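Postard 2.5 puts thin objects first

The new release of Postard, our perception and grasp planning package, went out to all sites on December 16, 2020. Most of the work went into one problem: long, thin parts that lie across each other. The old segmenter tended to merge a pile of them into one blob, and the planner then asked for a grasp in the middle of nothing.

Version 2.5 adds a line-based pass that runs before segmentation. It looks for long edges, pairs them up, and hands the planner a list of candidates with a direction and a confidence score. Anything that scores too low is left to the old method. On the Lollska bench computer the extra pass takes 15 milliseconds per image.

We tuned it on 444 labeled clips of people doing tabletop sorting and packing by hand. Dark items were the hardest. Black on black gives the edge finder very little to work with, and two parts lying side by side still come back as one more often than we would like. Clear plastic is also a weak spot, and bags are masked out for now.

Two settings have changed names. If you keep your own config file, run the Nyarko migration script before you update, or the planner will fall back to defaults without a warning. A proper error message is planned for February.

Sites still on the Bullton controller should wait for the next patch.

One of the straw tasks, with a bundle in the left hand and the cup held in the right:

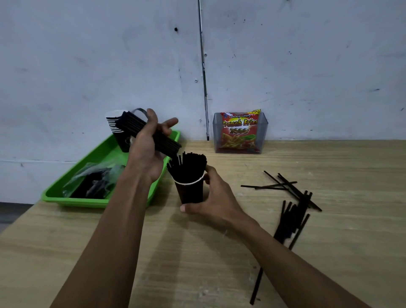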